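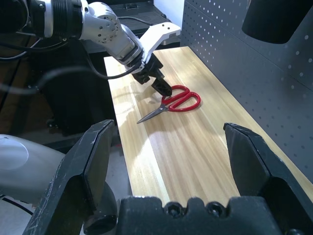
I did the Risdale hall walk-through on Tuesday, same checklist as always, and I've scribbled my comments under each item so Yeshi Negussie can chase things up before the quilters are back in March. First up, trip hazards. The entry mat is curling again (grr!) and needs taping or binning. Sharps were better: the red-handled scissors were lying flat with the blades closed, so that's a tick from me. Please keep them that way when the kids' class is in.

Item 2. Storage and walls
Pass. Tape rolls are up on their hook and off the bench, lovely. The tall cupboard in the kitchen still isn't fixed to the wall though, and it wobbles if you so much as look at it! Dagim Assefa has the brackets. 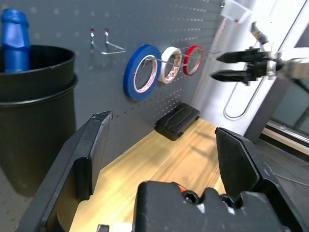

Item 3. Fire and exits
Back door opens fine, but there were 20 chairs stacked in the corridor, and that's a fail every time. Extinguisher tag is current. The exit light over the stage flickers, so I've logged it with Skolton as job 529 and I'll keep nagging.

Item 4. Power and hand tools
Test tags all good except the urn, which I've unplugged and labelled. Pliers and screwdrivers are where they belong,
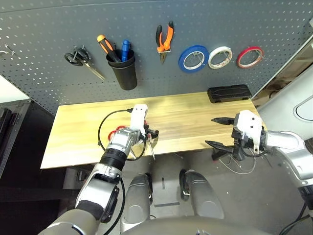

and the first aid kit is topped up apart from burn gel. I'll grab some on the way home from Magdy's. Next walk-through is mine too, unless Ebise Kahsay wants a turn.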